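Notas del ponente: acrilamida y pardeamiento en masas finas
Junio
Leonor Calado

1. Apertura

Saludar, agradecer a Moreira la sala. Decir desde el principio que no se hablará de nutrición. El tema es la reacción de Maillard en productos de poco espesor y su relación con la formación de acrilamida a partir de asparagina libre y azúcares reductores.

Recordar el caso de partida: tortilla de trigo enrollada, servida en funda de papel marrón. Superficie grande respecto a la masa, secado rápido, borde que se tuesta antes que el centro.

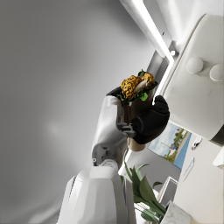
2. Variables del proceso

Temperatura de superficie, actividad de agua, pH. Insistir en que el color es un indicador útil dentro de una misma receta y malo entre recetas distintas. Una masa con leche en polvo oscurece antes por la lactosa.

Convección forzada: el coeficiente de transferencia sube con la velocidad del aire y la capa límite se adelgaza. En freidora de aire la cavidad es pequeña y el producto queda cerca de la resistencia. La consigna del aparato no equivale a la temperatura de la superficie del alimento. Si preguntan por termopares, remitir al anexo.

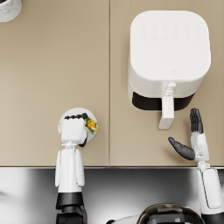

3. Ensayo Lallik

Lote de 526 piezas, muestras de 100 g, homogeneizado y extracción acuosa. Resultados en µg/kg. Explicar la escala del gráfico: el eje llega a 1000 y la línea auxiliar está en 400. La línea es una ayuda de lectura, sin valor normativo. No detenerse en los atípicos salvo que haya turno de preguntas.

Comparar la harina Brumow con la Dusto. La segunda trae más asparagina libre. Citar el reposo con levadura: la fermentación consume parte del precursor. Pausa para beber agua.

4. Aplicación en cocina doméstica

Precalentar poco, no superponer piezas, retirar en dorado claro. Dejar espacio libre en la encimera para la salida de aire del aparato. Limpiar el cajón entre tandas; los restos siguen tostándose y falsean el color.
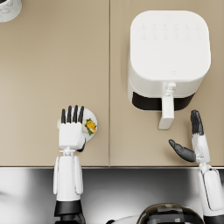
Leonor Calado
Técnica de procesos térmicos

5. Cierre y preguntas

Pregunta probable: ¿sirve remojar? En patata cortada, sí; en masa de trigo no procede. La parte de asparaginasa la contesta Sewwandi Miah, que trae sus propias diapositivas.

Relacionados
Actividad de agua en panes planos
Medir color con colorímetro portátil
Harinas integrales y asparagina libre
Termopares en cavidades pequeñas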